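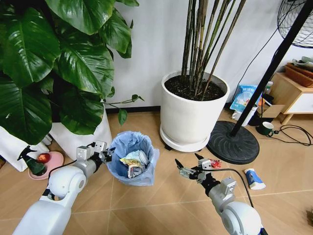

**Page 61**

# Chapter 4: Waste and the Working Building

Every building that people use produces waste. An office gives off paper, food scraps and packaging. A clinic adds gloves and wipes. A school kitchen fills its bins twice between breakfast and lunch. Someone has to decide where each bin stands, how large it is, and when it is emptied.

This chapter follows waste from the room where it is thrown away to the loading dock. Collection beyond the dock is covered in Chapter 5.

## 4.1 Placing bins

People will walk only a short distance to throw something out. When the Eltholm office building moved its bins from the desks to the hallways, litter on the desks went up for a month and then fell below its old level. Kelly Brandão, who managed the building, kept the hallway bins and added one beside each printer.

An open bin is easy to use and easy to check. A lidded bin holds in odors and suits food waste. Both should stand where a cleaner can reach them without moving furniture.

## 4.2 Estimating volume

Start with the number of people in the building on a normal day. The Macedo site has 1000 workers and fills some 60 large bags daily, most of them before 3 p.m. Divide the bags by the floors, then adjust for the cafeteria, which fills more than any other area.

**Key terms**

- *Point of discard:* the place where an item is thrown away
- *Holding area:* a room where full bags wait for pickup
- *Pull schedule:* the times at which bins are emptied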